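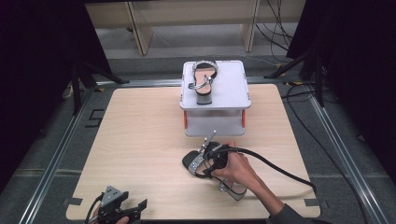
Walter Henao has asked whether the section on unused features belongs in a safety checklist at all, and suggests it would sit better in the user guide. The point was considered before this issue. The section has been kept, for the reasons given under Part 4, and shortened from two pages to the items below.

Firetti Shared Devices
Inspection Checklist for Work Phones and Tablets, with Comments
Issue for use from September

Scope

This checklist applies to all phones and tablets issued by Firetti for shared or personal work use at the main office and at the Maralis site. It covers the Cuervo tablet in both sizes, all work phones, and the chargers, cables and cases supplied with them. Laptops are inspected under a separate sheet. Devices owned by staff are outside the scope, even where they carry the Ulusar work app.

At the last inspection the register held 643 devices. Of these, 31 were withdrawn from use on the day, most of them for faults in Parts 1 and 2.

How to complete the form

Mark each item Pass, Fail or Not Applicable. A blank line will be treated as a Fail. Comments should state what was found and what was done, in plain words. "Screen bad" is not sufficient. "Crack across lower left corner, glass loose, device withdrawn" is sufficient.

A device that fails any item marked (W) must be withdrawn at once and must not be returned to its user to finish the shift.

Part 1. Case and screen

1.1 Screen free of cracks that can be felt with a fingertip (W)
Comment: Hairline marks under a screen protector are often in the protector only. Remove it before deciding. A new protector may be fitted from stock and the item marked Pass.

1.2 Back cover flat and fully seated (W)
Comment: Lay the device face up on a level surface. If it rocks or spins, treat the battery as swollen. Do not press the cover back into place.

1.3 Buttons move freely and return
Comment: The side button on the smaller Cuervo is stiff when new. This alone is not a fault.

1.4 Protective case fitted and of the issued type
Comment: Several users have fitted their own cases with magnetic clasps. These are permitted for phones. They are not permitted for tablets, where the clasp switches the screen off during use.

1.5 Asset label present and readable
Comment: Where the label has worn away, confirm the number from the Settings page and print a new one. Do not write on the case in marker pen.

Part 2. Battery and charging

2.1 No unusual warmth after ten minutes on charge (W)
Comment: Some warmth is normal. A device that is uncomfortable to hold is a Fail.

2.2 Charging port clear of dust and undamaged
Comment: Use the wooden pick in the kit. Metal pins and paper clips are not to be used under any circumstances.

2.3 Charger is the issued model and shows no damage to plug, casing or lead (W)
Comment: The issued phone charger is marked 2000 mA. Chargers with no marking, or with a marking that cannot be read, are to be withdrawn even if they appear to work. Four such chargers were found in one drawer at Maralis last time, and the drawer should be checked again.

2.4 Cable sound along its full length
Comment: Bend the cable gently at each end. Tape is not an accepted repair.

2.5 Battery health figure recorded
Comment: Enter the figure as shown on the device. Below 80 per cent the device stays in use but is placed on the replacement list. Abenezer Lencho holds the list and should be sent additions by noon on Thursday.

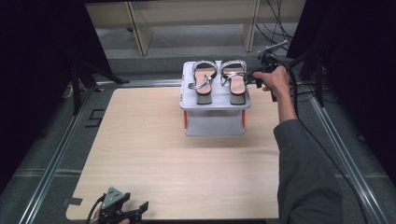 2.6 Devices charged in the correct place
Comment: Charging is allowed at desks and in the ventilated cabinets. It is not allowed on soft furnishings, in bags, in closed drawers or on the stairs. Where a user has no desk, the supervisor is to agree a place and note it on the form. The cabinet on the upper landing at Maralis has been moved two metres to keep the exit route clear, and floor plans issued before that change should be thrown away.

Part 3. Access and data

3.1 Screen lock on, with a code of at least six digits (W)
Comment: Pattern locks are no longer accepted. If the user objects to a longer code, fingerprint unlocking may be offered in addition to the code. It does not replace it.

3.2 Operating software up to date
Comment: One update behind is a Pass with comment. Two or more behind is a Fail, to be corrected before the device is handed back.

3.3 Ulusar app present and signed in under the correct name
Comment: Shared tablets must be signed in under the team name. Personal sign-ins on shared tablets were the most common finding in this part last time, and in two cases the person named had left the company.

3.4 No apps installed from outside the approved list
Comment: Ask before removing anything. A small number of users have written permission for extra apps, and the permission should be shown to the inspector.

3.5 Lost device feature switched on and tested
Comment: Send the test sound from the Ulusar desk page and confirm that it is heard. Checking the switch alone is not a test.

Part 4. Features in use

This part replaces the former section on unused features. It is not scored and no device can fail on it. It has been retained because several of the functions supplied on work devices exist for the safety of the user, and the last round of comments shows that few people know they have them. The emergency call shortcut is the clearest case. It is present on every phone issued, and a good many users learned of it from the inspector.

4.1 User can make an emergency call from the locked screen
Comment: Ask the user to describe the steps. Do not place a call. If the user cannot describe them, go through the card together and record "shown".

4.2 User knows how to share location with the duty desk
Comment: Required for lone workers. For others, offer it and record the answer.

4.3 Text size and screen brightness suit the user
Comment: Many people have never opened this setting. It takes a minute, and complaints of tired eyes should be dealt with here first.

4.4 Features the user finds a hindrance
Comment: Record what is said. Alerts from functions that the user does not need may be turned off on request, with the exception of the safety alerts. The motion-sensing wake function on the larger Cuervo was raised so often that it is now off by default.

4.5 Features the user would miss
Comment: New question. One line is enough. Answers will be used when the next devices are chosen, so that money is spent on what people use. A camera with a higher figure on the box is of little help to a member of staff who wants a louder ringer.

Part 5. Actions and sign-off

5.1 All withdrawn devices bagged, labelled and entered on the register
Comment: Devices with suspected swollen batteries go in the metal bin in the outside store, one to a bag. They are not to be sent by internal post or left at reception.

5.2 Replacement issued or loan device offered
Comment: There are currently more loan phones than loan tablets. Where no tablet is available, enter the date promised.

5.3 User informed of the result
Comment: A copy of the form is to be given to the user on request.

5.4 Inspector's name and signature

5.5 Supervisor's name and signature
Comment: The supervisor may not be the same person as the inspector. Forms signed twice in one hand will be sent back – this happened on three occasions last year.

Notes on this issue

Item 2.6 has been reworded. Items 3.5 and 4.5 are new. The former item on headphone sockets has been removed, as no device now on the register has one. Comments on the checklist should be sent to Walter Henao, and questions on stock or replacements to Abenezer Lencho. Completed forms are kept for two years at the main office.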